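Brirkummont Residents' Hall: Minutes of the Lost Property and Storage Meeting, Thu 11 October
Item 1. The gray bin

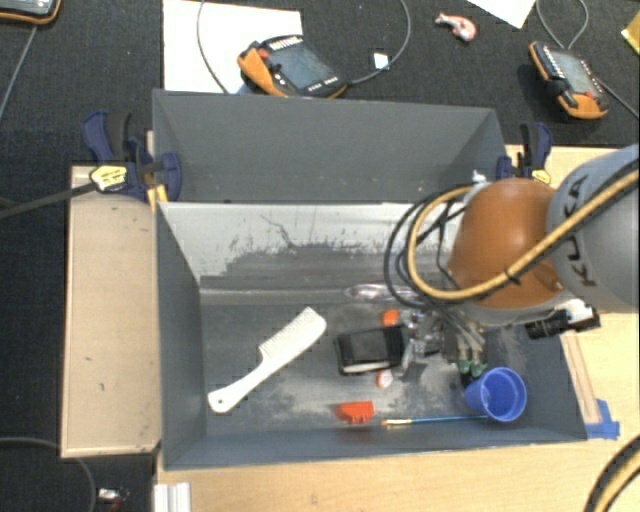
Beathag Carnegie asked why the group was talking about a bin again when the July meeting had already agreed to empty it. The chair replied that July had agreed to "look into" emptying it, and read the line aloud. Beathag said she doubted looking into it had done much.

The contents were discussed. A white comb, a blue plastic cup and a black case are in there now, along with a couple of small round things. No one present claimed any of them. It was suggested the comb be thrown out on hygiene grounds. Two people objected that it might be wanted, and were asked by whom. The comb goes. The cup goes to the kitchen if it survives a proper wash. The case is to be opened by two people together and a note made of what is inside.

The bin itself was then raised. The back wall is badly scuffed and the floor is dusty. A quote from Flustex for a replacement came to $3089, with shelving. The chair felt this was on the high side — others used stronger words. Valente had sent a second quote at $3631, which claims to include "a full lost property solution." Asked what the solution was, the chair said it seemed to be a bin with a lid.

Agreed: neither quote accepted. The present bin holds things and can be wiped down.

Item 2. How long to keep items

Proposed: 14 days, then out. Beathag thought this would work for as long as anybody remembered to write a date on anything, and pointed out that the last set of labels was never used. The proposal passed anyway, 4 in favor, Beathag against. She asked that her vote be recorded.

Item 3. Flovden labels

A free sample pack of Flovden stick-on labels has arrived. The leaflet says they stay put on any surface. Several members wished to see that before ordering more. To be tried on the cup after washing.

Item 4. Any other business

The key to the side cupboard is still missing. Carried over from July.

Next meeting to be set by email.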